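Chapter 8
Household Waste and the Habit of Sorting

Most people in a town make a decision about waste many times in a day, and almost never think about it. A cup is finished, a letter is opened, a can is empty, and the hand goes to the nearest bin. This chapter deals with that short moment. In the chapter before, we followed the waste after collection, through trucks, sorting halls and landfill. Now we go back one step, to the kitchen, the school hallway and the office.
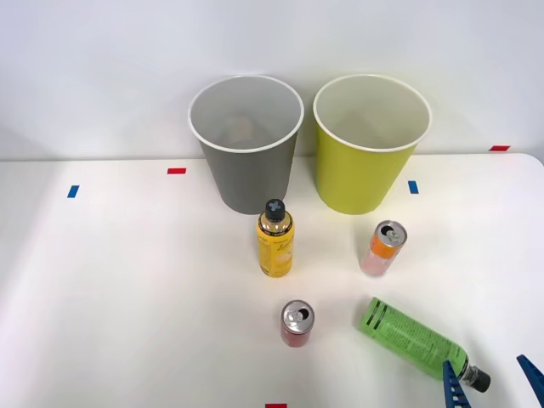

Figure 8.1 Two bins of the same shape, told apart by color.

We will use the town of Climbridge as our main case. Until the reform, each household there had one container, emptied every week. Paper, food and metal went in together, and the wet food spoiled much of the paper. After the reform, every home received a second container, and in the first June the share of sorted waste reached 33 percent. The town council had hoped for 60. Why was the result so much lower? The residents were not against the plan – in a survey, 74 percent said that they supported it.

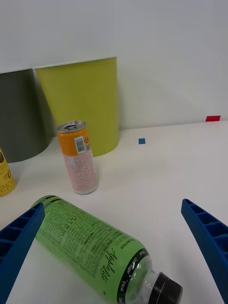 Researchers call this difference the intention gap. A person may agree fully with a rule and still not follow it at home, when the rule asks for extra steps at a busy time of day. In Climbridge the second container was usually kept outside, behind the house, so a resident had to put on shoes to use it. In the district of Sonwood, where both containers stood indoors, sorting was clearly better with the same rules and the same leaflets.
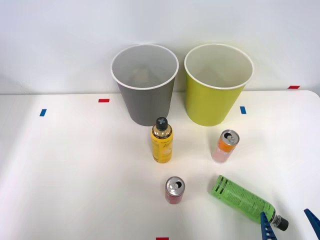
Figure 8.2 Bottles, cans and two waste bins on a white table.

Distance is only one part of the explanation. Labels matter too, and so does the trust that sorted waste will stay sorted after it leaves the house. We return to trust in Section 8.3, with the example of the Turunen housing area.

Key terms in this chapter: source separation, intention gap, contamination rate, deposit system.

Before you read on, write down where the bins are in your own home and how far you walk to each of them. You will need these notes for the exercise in Section 8.2.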